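May 2, 2019. Review kit, Himico hand-held gripper set, second entry

Good news first, which is that the loaner from Himico is a lot friendlier than the one we had in February, and I've been enjoying myself more than a review strictly calls for. I set up on the bed with the green sheet again, left the big box of N95 masks where it was against the wall, and went straight to cloth, since cloth is what the Madach people keep asking us about. The quick start booklet is 15 pages and I read every one of them (twice, for the pairing part, which could really use a better diagram).

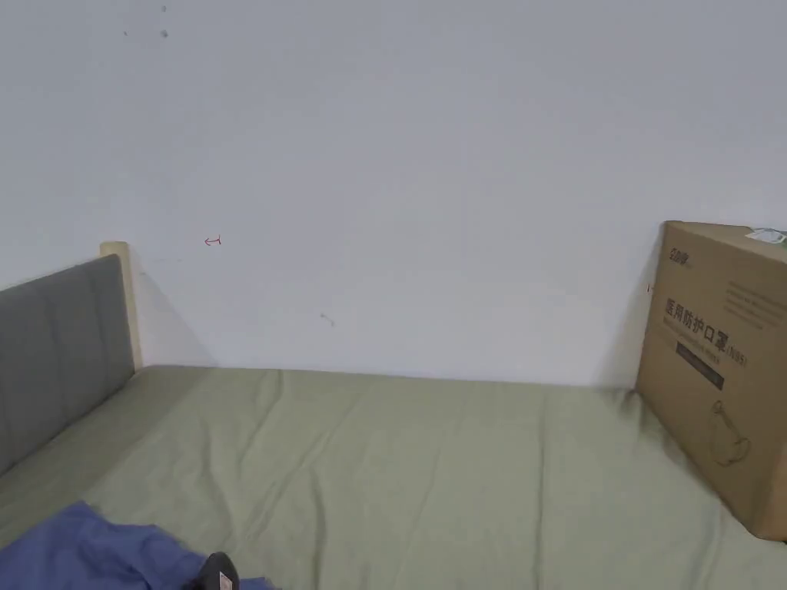 Balogun wrote back on the shared page before I'd even finished my coffee: please don't score it on cloth alone, our customers will be picking up cartons and bottles too, and a kit that only likes laundry is no use to us. Fair enough, and rigid things go on the list for the next entry. I do still think soft goods are the harder test, though, and I'd like to know the worst early, before anybody signs for 600 dollars a month.

Session length was set to 900 seconds, the default in the Himico app. I'd call that generous for one person working alone, and my wrist would call it something else! The weight sits well forward of the hand. I'd love a strap, or a slightly fatter handle, and I've put both in the notes going back to them.
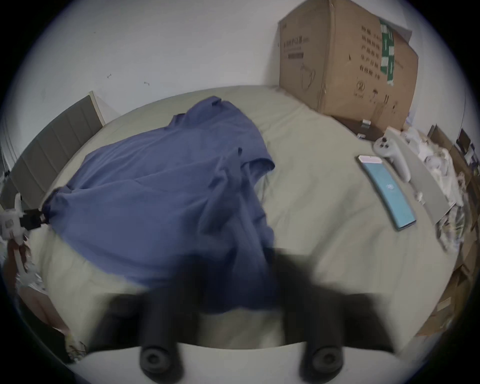
Hadau added a line under mine to say their own trial kit felt nose-heavy as well, and that they got used to it after a few days, but would still ask for the smaller handle if it's offered. So there are two of us now, wanting opposite handles, and I'll pass both requests along and let Himico sort it out.

On to the service side, which I nearly forgot. The plan includes uploads, a basic check of each recording, and replacement finger pads by mail. What it doesn't spell out is how fast those pads come, and for us that matters more than the price.

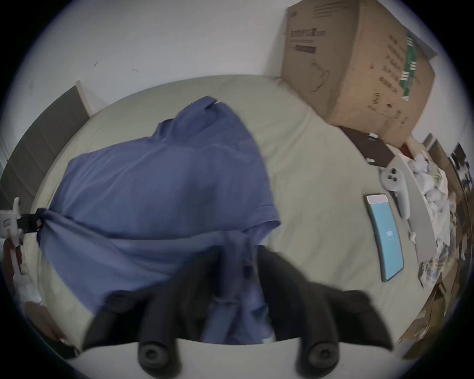

I've asked for a turnaround time in writing, along with a spare pair to keep in the drawer. The other thing to settle is storage. We're allowed 42 recordings on the trial account before the older ones have to be moved off, and moving them is a slow business of ticking little boxes. Madach would go through that allowance very quickly, so I want the bigger plan quoted side by side with this one.
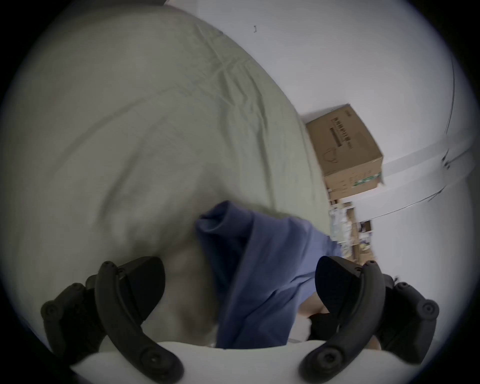
Fingertips are what I'd spend the next stretch on if it were up to me. The booklet gives them only half a page, and most of that is about cleaning. I like the wedge shape of the black pads for getting at a bunched-up bit of blue cloth from both sides, and I'd like to see how the same shape manages with a single flat layer, where there's so much less to get hold of. Still to do: cartons and bottles for Balogun, a proper go at the pairing instructions with somebody who hasn't read them, and a reply to Hadau about swapping pads between the two kits if the screws match.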